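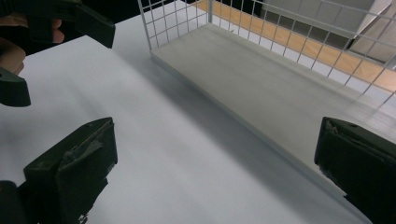
The white top, matte finish, shadow falling across it

Matte white table top – what do you clean yours with?
Forum: Home and Kitchen > Furniture and Surfaces

naima_s
We bought a second-hand table in June for the back room and I'd like advice on looking after the top. It is white and smooth with a matte finish. The seller didn't know what it was made of and there is no label underneath, just a line of numbers in pencil.

It gets used for everything. My son does his homework on it, I cut fabric on it and we eat there if the kitchen is busy. A damp cloth gets most things off. The trouble is greasy fingerprints and tea. If I rub hard I get a patch that looks shinier than the rest when the light comes from the side, and you can only see it from the doorway end.

I have a bottle of Travo cream cleaner under the sink but haven't used it on this. Would you?

Lahcen_EK
No, leave the cream cleaner alone. Anything gritty will polish a matte surface and you won't get it back. Warm water, a small squirt of washing-up liquid, soft cloth, then a second cloth with plain water, then dry it. The drying matters more than people think. Half the "marks" on ours were soap left behind.

pegandboard
Agree about rinsing. Disagree about cream cleaner never being any use. I've used one on a white desk for years, very lightly, only on biro, and the desk looks the same as it did. Depends how hard you press.

Lahcen_EK
Depends what the desk is made of as well. She doesn't know what hers is.

pegandboard
Fair enough. Try it under the overhang first then, where it won't show.

Nesma Ouazzani
The shiny patch might be grease you have spread out and not the finish wearing away. Before you decide it's damaged, go over that bit with washing-up liquid twice and dry it properly. Look at it in the morning with the curtains open. If it has gone, it was grease.

Mine is 90 cm across and I do it in two halves, otherwise the far side has dried in streaks before I get round to it.

naima_s
Thanks all. I'll try the washing-up liquid twice over tonight. Lahcen, what sort of cloth? I've been using the green side of a sponge on the tea rings, which I'm now guessing was a bad idea.

Lahcen_EK
Yes, stop doing that. A microfibre cloth or an old cotton T-shirt.

said.ragab
For tea rings, bicarb mixed to a paste with water, leave it 2 minutes, wipe off without scrubbing. Got most of the rings off my mum's table.

Nesma Ouazzani
Bicarb is still slightly gritty. I'd put a wet cloth over the ring and leave it for a bit before going anywhere near a paste.

said.ragab
It's softer than you'd think, and if you don't scrub there's nothing to scratch. But try the wet cloth first, no harm in it.

AichaElK
Can I ask about the fabric cutting? Do you use a rotary cutter or scissors? If it's a rotary cutter, get a proper mat. I went through the edge of mine once and there's a line in our table to this day, and dirt settles in it. White shows every bit.

naima_s
Scissors mostly, but I've got a small mat from Flotico for the rotary cutter. It slides about, that's my only complaint.

AichaElK
Put a bit of non-slip drawer liner under it. Take it up again when you've finished though. I left some down over a hot spell and it stuck.

pegandboard
Has anyone tried covering the whole thing? I've seen clear table covers sold by the metre. Might suit the homework side of things.

Lahcen_EK
Had one. Crumbs got under it and it smelt for the first week. Took it off and went back to place mats.

AichaElK
We've got one in the kitchen and I like it. You do have to lift it and wipe underneath. I wouldn't use it for sewing, the fabric drags.

naima_s
Update. Washed it twice as Nesma said and dried it with an old pillowcase. The shiny patch by the door is much fainter, so most of that was grease. I can still find it if I crouch down. One tea ring came up with the wet cloth. The other has been there longer and I've left a cloth on it for another go.

said.ragab
How long did you leave the first one?

naima_s
Ten minutes, while I put the washing out.

Nesma Ouazzani
Give the old one longer, and wet the cloth again halfway through. If it's still there after that I'd live with it or put the fruit bowl on it.

pegandboard
Or the bicarb, under the overhang first.

naima_s
Will do the overhang test at the weekend and post how it goes. The Travo has gone back to being for the bath.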